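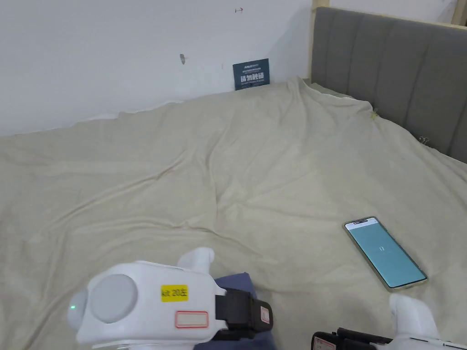

February, 6.40 am
By Kobina Kwofie

Awake before the magpies again, so you lot get an early one. I went to the council meeting last night (yes, again, my sister says I need a hobby and I keep telling her this is the hobby) and I was too wound up to write when I got in, so I had toast over the sink and went to bed cranky.

For anyone new, the background is that Nedlow Shire sold the old depot land on Boutros Road last winter, and it went through in a closed session. Fair enough, some of these things have to be closed while the haggling's going on. But the sale is done! The fence is up, there's a sign on it from Anemetti, and we still can't find out what they paid or whether anybody else put in an offer. I lodged my request for the documents in spring. What came back was a covering letter, an index and 80 pages, most of them so heavily blacked out that my printer ran dry on the second go. There's a page where the only words left are "as discussed" and "regards". I've stuck that one on the fridge.

So last night was the motion to release the valuation. It was item 14, and of course item 13 was the dog beach at Brirkholm, and the dog beach people turned up in force, with signs, and one bloke had brought the actual dog. I don't begrudge them. It was a lovely dog. But it meant we didn't get to the valuation until after nine, and by then half the gallery had gone home and the air con had given up and I'd eaten all my mints.

The motion went down by 2 votes. I'd honestly let myself think it might get up, which was silly of me. The deputy mayor spoke against it for ages and the guts of it was that publishing the price would "discourage future purchasers from dealing with council in good faith". I wrote that down word for word and underlined it. It's our land! Or it was. If you buy a block from the public I reckon the public gets to know what you handed over for it, same as when the place next door to me sold and the whole street knew the figure by teatime.

The one bright spot was the petition. We ended up with 1616 signatures, and they did have to read the number into the minutes, so it's there for good. I was hoping for 2000 but we lost a fortnight when the newsagent's took the clipboard off the counter (they needed the room for lottery stuff, no hard feelings). A big chunk of those came from the market, and I'd like to thank the woman on the honey stall who bullied every one of her customers into signing before she'd hand over their change.

Question time was a bit of a farce. You get three minutes and you have to submit in writing beforehand, and mine was read out by the governance officer in the voice of someone reading the back of a shampoo bottle. The answer was that my question would be taken on notice. I've now got four questions on notice. The oldest one will be starting kinder soon.

What next, then. I can ask for an internal review, which goes back to the same building but a different desk, or I can skip it and go to the state commissioner, and the wait there is months from what I've been told. I'm leaning towards the review first, just so they can't say I jumped the queue. I've got a draft going. It's too long and there's a rude bit in the third paragraph that I'm enjoying too much to cut, so I'll leave it a few days.

Also the car needs rego and I forgot to put the recycling out. Kettle's boiled. More when I've calmed down.

Last updated: February, 7.15 am

Comments

depotroadie: Was there till the end, row at the back. The bit about good faith got an audible groan and I'm pretty sure it was me.

Marg: Go to the commissioner, love. I did the internal review over the drainage business and all I got was the same letter with a different signature.

Kobina: Thanks Marg, that's what I was afraid of. Have you still got the letter?

Marg: Somewhere. Will dig it out.

sandyfeet: Dog beach person here. Sorry about the time! His name is Biscuit and I signed your petition.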